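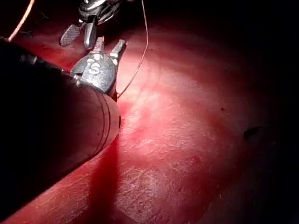

What we set out to do

Our group picked suturing for the robotics project, mostly as none of us could sew and we fancied the challenge! Kola is our name for the control program (Condberg was taken by the other team) and it logs every move the two instruments make. By the end of term we had 1,267 usable clips out of 2,000, and I labelled far too many of them myself.

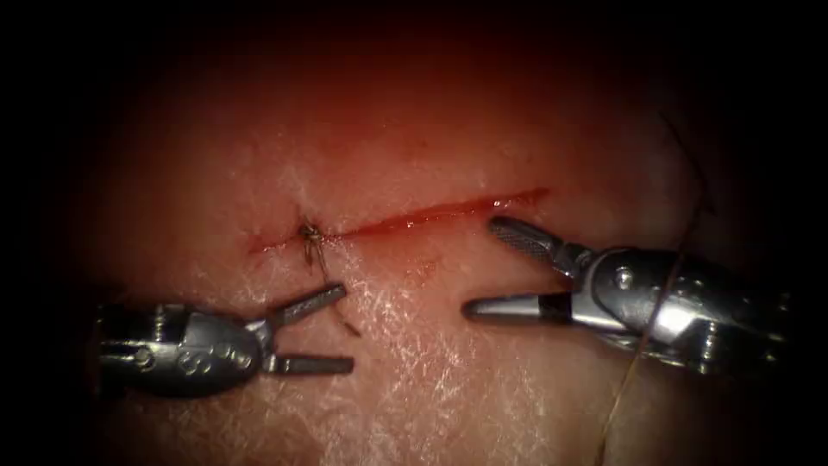 Student Projects, Issue 163, page 172

The knot was the bit I'd been dreading. You've got to keep hold of the thread, mind the tails and not tug the pad about – all while looking at a dark, round view with very little in it to judge depth by. I found it easier with my elbows on the desk. Passing between the jaws is still my weak spot, so that's my job for September.

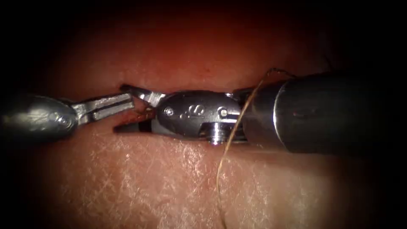 Fig. 3. Both instruments at the slit, jaws open, with the thread hanging down on the right.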